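Koscombe Campaign Finance Disclosure Project
Progress report to the Byun Fund, second reporting period
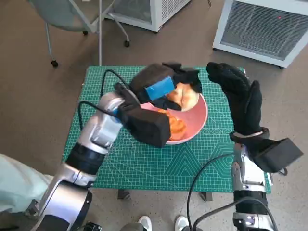 A plate with two kinds of food on it, one a pale piece of bread or pastry.

Prepared by Radoslava Rusnák, project lead

Work completed

The grant covers the collection and publication of campaign finance filings for county and city offices in the Koscombe area. At the end of the first period we had filings from the county clerk only. We now also have those from the city clerk and the school board, going back to the last two election cycles. The school board filings came as paper copies and were scanned in our office in September.

The database now holds filings from 76 candidate committees. Of these, 40 have been fully entered and checked against the original forms. The others have been entered but not checked. They are marked "unverified" on the public site and are left out of the donor totals.

Ga-eun So rewrote the entry guide after the first batch produced too many mismatched employer names. The form asks donors for occupation and employer in a single box, and people fill it in every way possible. Under the new guide we record the box exactly as written, then add a standardized employer name in a separate field. Searches on the site use the second field. The original wording is shown next to it.

Late and amended filings

Amended filings have taken more time than we planned. Some committees send in a full new report, and others send a single corrected page with no note saying which report it belongs to. Hye-jin Hwang has been matching the loose pages by hand, using the date stamps and the running balance. We have 10 pages we still can't place. A list went to the county clerk's office and we have had no reply yet.

We do not publish a judgment on whether a filing was late. The site shows the due date and the date stamped on the form. Several committees asked us to add an explanation next to their dates, and we decided to accept a short written statement from any committee that wants one. Two have sent statements so far and both are posted.

Website

Radex finished the donor search and the committee pages. The map of donations by ZIP code is not done. The first version put every donor with a post office box in downtown Koscombe, which made the totals there far too high, so we took it down. Kazuhiro Fujimoto is working with Radex on showing those donations separately.

The download page works but is slow for the full file. Readers who want a single office or cycle should have no trouble. We moved the site to a larger hosting plan with Kudis, and the added cost is inside the technology line of the approved budget.

Use of the data

The local paper used the database for an article on contributions from paving and road contractors in the county commission races. The reporter found one donation we had entered twice. We corrected it the same afternoon and added a duplicate check to the entry screen.

Ro-un Moon led two evening sessions at the library on how to read a contribution report. Attendance was lower at the second. The handout from both sessions is on the site under Guides.

Budget

Spending is roughly on plan. Scanning cost less than expected and temporary data entry cost more. We ask permission to move the unspent scanning money to the data entry line. No increase in the total award is requested.

Next period

Check the remaining committees and remove the unverified labels.
Repost the ZIP code map once the post office box problem is fixed.
Request filings from the water district, which has not yet confirmed what it keeps or in what form.
Send the fund a copy of the revised entry guide.

Questions about this report can go to Radoslava Rusnák at the project office.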